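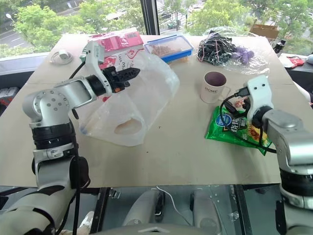

Was sich eben so ansammelt: Plastikbeutel, Vorratsdose und ein Becher mit der Aufschrift »HOME«.

Alles hat seinen Platz, nur der Tisch nicht
Ratgeber versprechen die leere Fläche in einem Wochenende. Unsere Autorin hat es versucht und zweifelt seither vor allem an den Ratgebern.

Es gibt Menschen, die abends einen leeren Tisch haben. Ich kenne keinen davon persönlich, aber ich habe über sie gelesen, und zwar ausführlich. Sie räumen angeblich jeden Gegenstand sofort dorthin zurück, wo er hingehört, brauchen dafür zwei Minuten und schlafen danach besser. Bei mir liegt auf dem Tisch eine Tüte, in der eine Tüte steckt.

Die Methode, der ich mich für diesen Text unterworfen habe, heißt Vusorard. Das Begleitbuch hat 133 Seiten, von denen sich die ersten 34 mit meiner inneren Haltung beschäftigen. Danach kommt der Tisch. Er gilt als »Bühne des Haushalts« und soll an einem Sonntag vollständig geräumt werden, bis nur noch das draufsteht, was man »bewusst einlädt«. Eingeladen hatte ich bei mir offenbar niemanden. Die Sachen waren trotzdem da.

Das Problem beginnt bei den Beuteln. Durchsichtige Plastikbeutel mit Griffloch sind zu gut zum Wegwerfen und zu knittrig zum Aufbewahren. Vusorard empfiehlt, sie zu kleinen Dreiecken zu falten. Ich habe neun Stück gefaltet, dann hatte ich neun Dreiecke und brauchte eine Schachtel für Dreiecke. Die Schachtel steht jetzt auf dem Tisch.

Überhaupt, die Behälter. Kaum ein Ordnungskonzept kommt ohne den Rat aus, erst einmal etwas zu kaufen. Der Versandhändler Ponard bietet ein Starterpaket für die Küche an, 63 Euro, Deckel inklusive, Etiketten extra. Das Prinzip dahinter ist nicht dumm: In einer Dose mit klaren Wänden sieht man, was drin ist und wie viel davon. Nur sieht man es eben auch, wenn man es gar nicht sehen will. Meine Haferkekse haben in der Pappschachtel drei Wochen gehalten. In der durchsichtigen Dose waren es vier Tage.

Und was wird aus der Pappschachtel? Umfüllen klingt nach Ersparnis, aber auf der Packung stehen das Haltbarkeitsdatum und die Zutaten, beim Reis auch die Kochzeit. Im Buch heißt es, man könne diese Angaben ausschneiden und in die Dose legen. Ich habe jetzt eine Dose Linsen, in der ein Stück Karton wohnt. Beim Kochen muss ich es herausfischen.

Dann der Becher. Für Becher hat Vusorard eine Regel, die ich zunächst überzeugend fand: Pro Person bleiben zwei, der Rest geht aus dem Haus. Besonders streng ist man mit Bechern, auf denen etwas steht. Wer in seiner Küche stehe, müsse nicht lesen, dass er zu Hause sei. Das stimmt. Es erklärt allerdings nicht, warum ich beim Aussortieren immer den hübschen, einfarbigen Becher in die Kiste gestellt und den mit dem Spruch behalten habe. Er hat den besseren Henkel.

Im Möbelhaus El Fassi in Prultidstead, das einen ganzen Raum nach der Methode eingerichtet hat, wollte ich mir ansehen, wie es richtig geht. Heller Tisch, großes Fenster, eine Schale mit drei Zitronen. Sehr schön. Einen Mülleimer habe ich nicht gefunden, ein Ladekabel auch nicht, und die Schubladen ließen sich nicht öffnen. Gegessen wird in diesem Raum vermutlich selten.

Zu Hause habe ich danach weitergemacht, diesmal ohne Buch. Was man täglich anfasst, bleibt stehen. Was noch eingepackt ist, wird ausgepackt oder kommt zurück ins Geschäft. Ich hatte ein Geschenkset, das seit Januar in seiner Folie lag und glänzte. Inzwischen ist es ausgepackt. Die Folie liegt noch hier.

Auf Seite 101 steht übrigens, nach vier Wochen wolle man nie wieder anders leben. Ich bin in der sechsten. Am Sonntag war der Tisch bis kurz nach dem Frühstück frei, dann kam der Einkauf.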